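Filed under: kitchen chores, machines and whether to wait for them

I get asked every few months whether it's worth putting off a stand mixer, a dishwasher or a decent bench knife because "the robots will be doing all that soon." My answer hasn't changed. Buy the bench knife.

I've kept this tips page going for 4 years, mostly for people who bake in small kitchens, and I do follow the robot news. Cundoveck, Mwakyusa, Drastness, they all put out clips of arms folding towels and setting down cups. Some of it is impressive. Very little of it is bread.

## Dough is the hard one

A cup is the same cup from one minute to the next. Dough isn't. It sticks, tears, slumps, and dries out on one side while you answer the phone. When I shape a roll I'm going by feel nearly the whole time, and my hands change what they're doing before I've thought about it. A hard fingertip has no give. Press with it and you get a dent, drag it and you get a smear.

So when somebody tells me a machine can "make bread," I want to know which part. Weighing flour? Sure. Running a mixer for a set time? My old one does that with a dial. Shaping is where I stop nodding.
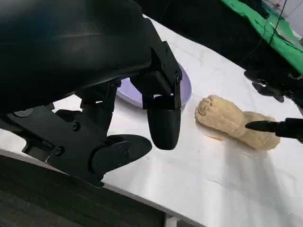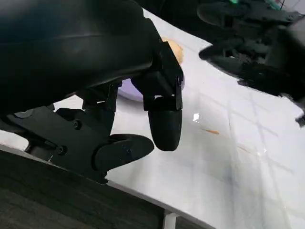
## What I look for in a robot kitchen clip

- **The speed.** A lot of clips are sped up. Look for a small note in the corner, and if there's a clock or a pot of boiling water in view, watch that instead of the robot.
- **The cuts.** One unbroken take from flour bag to cooling rack would win me over. I haven't seen one.
- **The dough at the start.** Was it already portioned? Somebody did that, and somebody mixed it too.
- **The cleanup.** Dough gets into every joint and screw head. I can scrub my fingers at the sink. Ask how long the other kind takes.
- **The second try.** Anybody can post the good one.

Cliltura had a demo reel in October that I watched three times. Lovely kitchen, and the machine moved a roll from the counter to a plate. The roll was already a roll.

## Meanwhile, with your own two hands

Crumbly dough that cracks when you roll it usually wants water or a rest. Try the rest first — cover it with a bowl for 40 minutes and come back. If it still breaks at the ends, wet your palms and knead for a minute more. Don't pour water on it, you'll get a slimy outside and a dry middle.

For smears on the counter, let them dry and scrape with a plastic card. Hot water turns them to glue.

Shape on a bare surface. Paper and cloth slide around, and you end up chasing the dough. Flour lightly, or the roll will skate instead of tightening.

For my small rolls I cut 73 grams each and weigh every one. That's a job I'd happily hand to a machine today, and a cheap scale gets me most of the way.

## Jobs I'd let a machine have now

Mixing, timing, holding a steady proofing temperature, washing the bowls. All of those are done by plain boxes with a door or a lid, and you can get them fixed in most towns.

Shaping, scoring and judging when it's ready stay with me for the time being. If you own something that can do those, write in and tell me how it handles a wet rye.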